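**Wrist-only vs wrist + fixed view on glossy desks: results, and a question about splits**

**e_beddoe**

Posting this in the methods section because it's more about how we measured than about the policy itself.

We trained two versions of the same imitation policy on pen-type objects on a polished desk. Version A gets the wrist camera only. Version B gets the wrist camera plus one fixed camera. Same demonstrations for both, 2730 in total, same training length, same seed. The evaluation was 615 attempts per version, with the pen put down at a position drawn by a script so that we weren't choosing the easy spots without noticing.

Overall B beats A, as you'd expect. What I didn't expect is where the gap sits. On matt surfaces the two are nearly level. On the lacquered desk, A falls well behind, and almost all of the lost attempts are ones where the fingers close a little to the side of the barrel.

My reading is that the glare patch moves as the wrist moves, and A has partly learned to steer by it. The fixed view gives B something that stays put.

I'm interested in whether anyone has seen the same, and whether the way we split the data could be causing it.

**suvanano**

How did you split? If it's random by demonstration then your training and test sets share lighting conditions and I'd be careful about any claim to do with glare.

**e_beddoe**

By session, not by demonstration. A session is one sitting with the blinds and lamp left alone. 40 sessions, 12 of them held out.

**IkhsanHalim**

Then the split is better than most. But you've still got one desk. "Glossy surfaces" in your write-up should say "a glossy desk" until you've tried a second.

**e_beddoe**

Fair. I'll change the wording.

**Paulik_arm**

Could you post the two views from one of the glossy sessions? Hard to judge the glare argument from a table.

**e_beddoe**

Same session for both. Fixed camera first, then wrist. 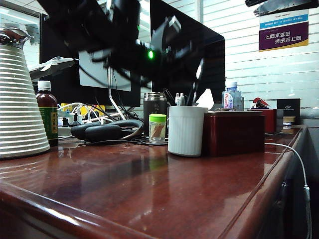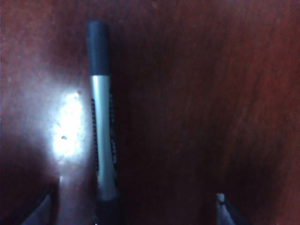 **meenakshi_c**

I don't think glare is the only candidate, and I'd want it separated from shadow before I believed it. On any wrist setup the arm and fingers throw a shadow that moves with the wrist too. If the policy is tracking dark regions next to the object, you'd get the same sideways error with no shine at all. A matt dark desk with one hard light would tell you. Your matt surfaces were all pale, if I remember the earlier thread correctly.

**e_beddoe**

You remember correctly, both were pale. I hadn't thought of shadow as a separate thing. In the wrist view I posted, the glare is on the left of the marker and the broad shadow is on the right, so in that case they can't be told apart by which side the error falls on.

**meenakshi_c**

That's my worry. If they tend to sit on opposite sides of the pen then "moves away from the bright side" and "moves towards the dark side" are the same behaviour, and your failure counts can't choose between them.

**IkhsanHalim**

Cheap test before you build anything: take the held-out wrist frames, paint over the glare with the median wood colour, run the policy offline and see how far the predicted action shifts. Then do the same with the shadow region lightened. No robot time needed.

**suvanano**

I've done that sort of masking and don't trust it much. The painted patch is itself something the network has never seen, so a shift in the action may only mean it noticed the patch. You need a control patch of the same size somewhere boring.

**IkhsanHalim**

Yes, with a control. I took that as read but it should be said.

**Severyn_Ch**

I disagree with the framing a bit. Everyone is treating A's result as a fault to be explained. Another way to see it is that B can lean on a cue A doesn't have, such as the pen's position relative to the big fixed objects on the desk. Your fixed view has a lot standing about in it: carafe, pen holder, tissue box, monitors. If those were in the same places for every session, B may be doing well because it has memorised the layout. Move the tissue box and see what happens.

**e_beddoe**

They were not moved on purpose, but they were not locked down either. People use that desk. I can't say how much the layout drifted between sessions because we didn't record it.

**Severyn_Ch**

Then I'd treat B's number as an upper limit for that desk and not say anything about fixed cameras in general.

**Paulik_arm**

Bit harsh. The fixed view is also the one where the arm gets badly blurred when it moves and covers part of the background. If B were relying on landmarks you'd expect it to suffer when the arm is in the way.

**Severyn_Ch**

Only if the arm is covering the landmark it relies on. Plenty of others left.

**YMarchuk**

We ran something close to this at Bomcombe last December, with a second desk and a clutter shuffle between sessions. Shuffling cost the two-camera version a few points and the wrist-only version nothing. The two-camera version still came out ahead. So I think Severyn has a point about part of the gap but not all of it. We didn't look at shadow.

**e_beddoe**

That's useful, thank you. Was the second desk glossy?

**YMarchuk**

Satin. Some sheen, no hard reflections. I wouldn't lean on it for the glare question.

**dolletti**

Has anyone just tried a polarising filter on the wrist camera? If the gap closes, it was the reflection. The shadow doesn't care about the filter.

**meenakshi_c**

That is a neater test than mine, with two catches. The filter also costs you light, so the exposure has to be matched. And it works at some angles and not others, so on a moving wrist the glare will fade in and out. I'd collect a small fresh set with the filter on and not reuse the old policy.

**dolletti**

Agreed on retraining. Putting a filter on at test time only would tell you very little.

**e_beddoe**

Right, plan so far:

1. Offline masking of glare and shadow on held-out wrist frames, with a control patch of equal size.
2. Clutter shuffle between sessions on the same desk, both versions.
3. Dark matt board over the desk, one hard light.
4. Polarising filter on the wrist camera, exposure matched, new demonstrations.

1 and 2 first, as they need no parts. I'll put the results in this thread, including the per-session numbers this time.

**suvanano**

Please give the spread across seeds as well. One seed per version is thin for a gap that only shows on one surface.

**e_beddoe**

Will run three.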